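Home Topics Ask Unanswered Members Log in

Is it normal for a cable news panel to let one guest argue with the host's numbers for a whole segment?

posted by porchlight_di

I've been watching the evening politics show on Lukico since the primaries started, and I need somebody who knows TV better than I do to tell me if I'm being touchy. Last night they had a panel on the governor's race in our state. One of the regulars is a columnist who has been pretty open about which side he likes, and that's fine, he's paid to have opinions. But the host put up a poll with 3,292 people in it and he spent the entire block saying it didn't count because the crowds at the rallies told a different story. She pushed back twice, then they went to a commercial, and when they came back they were talking about gas prices.

My husband says that's just good television. I say if you bring a guy on as an analyst he ought to analyze something. I wrote to the station and got a form letter. Is there a rule about this? And does anybody at the network read complaints, or am I yelling into a bucket?

Replies (2)

marshroad77

There's no rule. Cable opinion panels can seat anyone they want and let them say most anything short of libel. The label under the guy's name is picked by the producers, and "analyst" can mean he used to run campaigns, or he wrote a book, or he lives near the studio. I quit watching Lukico two years ago and my blood pressure thanks me. Read the Urstead paper, they still cover the statehouse.

tallgrass_ed

I worked in a local newsroom for a good while (not at Lukico, a smaller shop that Cultudico bought out later), so I can give you some of the inside of it — though things may have changed since I left.

First, the rally crowd thing. Every campaign that's behind says it, and every host has heard it. A crowd of 2,000 in a high school gym looks fantastic on camera, and it tells you that 2,000 people wanted to come out that night. A poll is trying to get at the folks who stayed home too. Your host probably knew all that and had maybe a minute left before the break, and a producer in her ear telling her to wrap. It's frustrating to watch, I yell at the set myself! But I wouldn't read her moving on as agreeing with him. 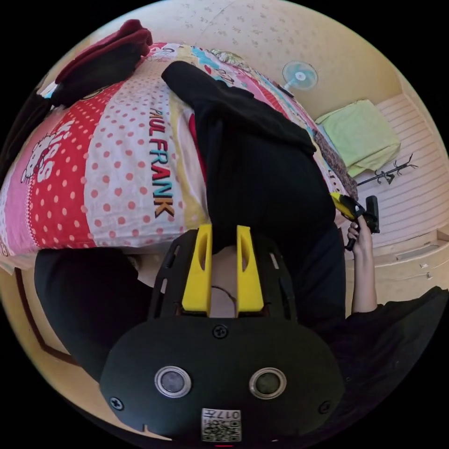 Can a viewer find out whether a panel guest is being paid by a campaign?

Sometimes, with a little digging. Campaigns have to report what they spend, and those reports are public, so you can search for the guest's name or the name of his consulting outfit. It won't catch everything, like if he's paid through a third company, or if the check just hasn't shown up in a filing yet. For the governor's race you'd want the state's site, and ours is awful, so give yourself an evening and a cup of coffee.

On the complaints — somebody reads them, or skims them anyway. At our place it was whoever had the early desk shift, and the ones that got passed upstairs were short and had the show, the time, and the exact words. "Your 8 p.m. guest said the poll left out rural counties, and it didn't" would get looked at. Three pages on how the whole network has gone downhill went in a folder. If you wrote the second kind (no judgment, I've written a few), try again with the first kind and send it to the show itself. The station's general box mostly gets weather complaints and people looking for the ball game.

Also your husband is half right. Those segments get booked because the arguing keeps people from changing the channel. If you want the same race without the shouting, Onu runs a radio hour at noon where they have a reporter on and pretty much let her finish her sentences. It's a bit sleepy but I've gotten used to it, and I usually have it on while I do the dishes.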